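9월, 오후 2시 10분

점심 먹고 바로 시작. 오늘은 Cokholm 물품 목록에서 '포장째 보관' 항목을 정리하는 날이다. 몇 주째 미뤄 둔 일인데 막상 펼쳐 놓으니 너무 재미있어서 두 시간이 그냥 갔다. 목록 전체가 1374줄이고, 오늘 아침까지 설명 칸이 채워진 줄이 532줄. 나머지는 이름만 있거나 이름도 없이 번호만 있다. 옛날에 누가 "긴 것, 비닐"이라고만 써 둔 줄도 있었다(필체를 보니 나다).

정리 원칙은 지난번에 Ilir Kolev와 정한 대로. 이름을 먼저 쓰지 말고, 색과 대략의 모양을 먼저 쓴다. 이름은 마지막 칸. 처음엔 번거롭다고 생각했는데 해 보니 훨씬 낫다! 이름부터 쓰면 그 순간부터 물건을 안 보게 된다. '칫솔'이라고 쓰고 나면 손잡이가 무슨 색인지 기억이 안 나는데, '초록과 흰색, 길쭉함'이라고 써 두면 일주일 뒤에도 서랍에서 바로 찾을 수 있다.

봉지에 든 것부터 했다. 투명 비닐은 목록 만드는 사람한테 정말 고약하면서도 매력적인 재료다. 구겨진 데마다 빛이 맺혀서 속에 든 것의 윤곽이 끊어져 보이고, 몇 발짝 옆으로 가면 또 다르게 보인다. 테이블 상판도 반들반들해서 천장 조명이 길게 비친다. 그 위에 반짝이는 비닐이 올라가 있으니 반사 위에 반사. 고개를 이리저리 돌려 가며 한참 봤다.

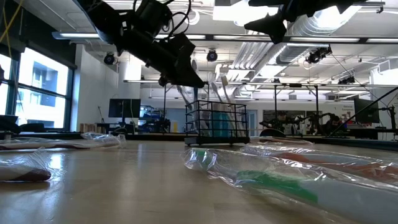 *큰 봉지들을 테이블에 올린 상태. 오른쪽이 초록색 긴 것, 뒤로 검은 철망 카트.*

메모해 둔 것:

- 초록색 긴 것: 봉지가 크고 구김이 많다. 초록이라 비닐 너머로도 잘 읽힌다. 목록에는 '초록, 긺, 큰 봉지'로.
- 주황빛 도는 빨강: 초록 뒤에 있는 봉지. 색만으로 구별이 충분히 된다. 이런 게 고맙다.
- 흰 바탕에 적갈색 무늬: 길쭉한 봉지. 오늘의 난제. 흰 부분은 비닐의 번쩍임에 묻혀 버려서 결국 무늬를 보고 찾게 된다. 설명 칸에 무늬를 맨 앞으로 옮겼다.
- 흰 부분이 있고 끝이 둥근 짙은 밤색: 바로 위의 것과 헷갈리기 딱 좋다. '끝이 둥긂'을 꼭 넣을 것.

마지막 두 개는 예전 목록에서 같은 줄에 적혀 있었다. 오늘 두 줄로 나눴다. 작은 일인데 기분이 무척 좋다. 이런 식으로 한 줄이 두 줄이 될 때마다 목록이 똑똑해지는 느낌이 든다.

카트 얘기도 적어 두자. 작은 바퀴가 달려서 창가 쪽으로도, 안쪽으로도 끌고 다닐 수 있는 그 카트. 청록색과 파란색 물건들을 세워서 꽂아 두는 방식이 마음에 든다. 눕혀서 쌓으면 맨 밑에 있는 것은 없는 것이나 마찬가지인데, 세워 두면 철망 사이로 색이 보인다. 뒤에 기대 세운 흰 긴 관들은 아직 자리 번호가 없다. Ilir한테 물어볼 것. 관은 '보관품'인가 '자재'인가? 나는 자재 쪽에 한 표.

오후 3시 40분

창으로 해가 많이 들어온다. 건너편 건물 창문까지 환하게 보이는 날이라 색 이름 붙이기에는 최고다. 형광등만 켜고 쓴 색 이름은 나중에 꼭 한 번씩 고치게 되던데, 오늘 쓴 건 믿어도 될 것 같다. 특히 주황과 빨강 사이! 지난번에는 '빨강'이라고만 써 놨던 것을 '주황빛 빨강'으로 바꿨다. Deschamps 색표에서는 해당하는 이름을 못 찾았다. 색표는 예쁘지만 우리 물건하고는 잘 안 맞는다. 그냥 우리말로 풀어 쓰는 게 빠르다.

Tison 양식에 옮겨 적는 중. 칸이 좁아서 '적갈색 무늬 있는 흰 것'이 두 줄로 넘어간다. 양식을 바꿀지 말을 줄일지 고민하다가 양식을 바꾸기로 했다. 말을 줄이면 오늘 한 일이 다 헛일이 된다. 설명 칸을 넓히고 '비고' 칸을 없앤다. 비고에는 어차피 다들 "확인 요망"만 써 왔다.

다음은 세면 용품. 솔직히 봉지보다 이쪽을 더 기다렸다. 작은 물건은 한눈에 들어오고, 같은 종류인데 포장이 있고 없고에 따라 전혀 다른 물건처럼 보이는 것이 좋다. 칫솔이 딱 그렇다.

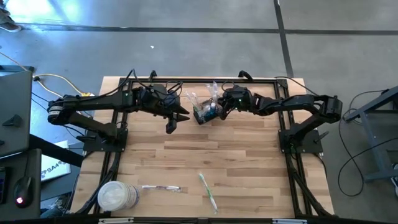
Eluned Harries

칫솔 두 개를 비교해 보면 포장의 힘이 확실히 보인다. 하나는 투명 포장에 들어 있고 흰색과 어두운색이 섞인 라벨이 붙어 있어서, 멀리서는 칫솔보다 라벨이 먼저 눈에 들어온다. 초록과 흰색으로 된 다른 하나는 손잡이 선이 그대로 드러나서 실눈을 뜨고 봐도 칫솔이다. 예전 목록에서는 둘 다 '칫솔'. 오늘부터는 '칫솔, 포장, 라벨 있음'과 '칫솔, 초록·흰색'으로 간다.

뚜껑이 둥근 흰 플라스틱 통은 옆으로 누워 있는 모습이 좋아서 그 상태로 적었다. 몸통이 뿌옇게 비치는 재질이라 세워 두면 그냥 흰 통인데, 누우니까 둥근 뚜껑이 따로 보인다. 설명 칸에 '뚜껑 흰색 원형, 몸통 반투명'이라고 넣었다. 반투명한 것을 전부 '흰색'으로 뭉뚱그린 줄이 아직 많이 남아 있을 것이다. 다음에 그것만 따로 훑어보면 재미있겠다.

안쪽의 작은 직사각형 용기는 적기가 어려웠다. 용기 자체는 어둡고 비치는 재질인데 안쪽이 푸르스름하다. 파란 용기라고 쓰면 틀린 것 같고, 검은 용기라고 써도 틀린 것 같고. 결국 '어두운 반투명, 안쪽 푸른 기'로 했다. 담겨 있는 투명한 것들은 작은 병인지 관인지 확신이 없어서 이름 칸을 비워 두었다. 투명한 마개 같은 것이 위로 쏙쏙 올라와 있어서 모아 놓으니 꽤 근사하다. 이름은 Ilir가 안다고 했으니 물어보고 채울 것. 추측으로 쓰지 말 것!

테이블 나무색 얘기를 빼먹을 뻔했다. 꿀색에 가까운 연한 나무 띠를 길게 이어 붙인 상판이고, 띠마다 진한 결이 조금씩 다르다. 초록 칫솔은 이 위에서 아주 잘 보인다. 흰 통도 괜찮다. 제일 불리한 건 투명한 것들인데, 나뭇결이 그대로 비쳐서 비닐 가장자리를 찾아 헤매게 된다. 그래서 Astden에서 온 회색 깔개를 작은 투명 물건용으로 써 보자고 제안할 생각이다. 어둡지도 밝지도 않은 회색이라 양쪽 다 살 것 같다.

오후 5시 20분

중간 집계. 오늘 새로 설명을 채운 줄이 17줄. 숫자로는 얼마 안 되지만 한 줄 한 줄이 제대로다. 이 속도면 한참 걸리겠지만 Ilir가 합류하면 두 배는 되겠지. 둘이 하면 서로 색 이름으로 다투는 시간이 생기긴 하는데, 그 다툼에서 좋은 설명이 제일 많이 나온다. 지난번 '청록이냐 녹청이냐'도 결국 둘 다 버리고 더 나은 말을 찾았었다.

남은 일:

- [ ] 흰 관 자리 번호 (보관품/자재 결정 먼저)
- [ ] Tison 양식 설명 칸 넓히기, 비고 칸 삭제
- [ ] 투명한 작은 것들 이름 확인
- [ ] 회색 깔개 시험, 투명한 물건 3가지로
- [x] 봉지 두 줄 나누기
- [x] 칫솔 두 줄 나누기

Ilir에게: 목록 파일은 공용 폴더에 올려 뒀고, 바뀐 줄은 노란색으로 칠했어요. '끝이 둥근 밤색'에 더 나은 표현이 떠오르면 지우지 말고 옆에 써 주세요. 둘 다 놓고 보고 싶어요.

내일은 반투명한 것들부터. 아침 해 있을 때 시작할 것.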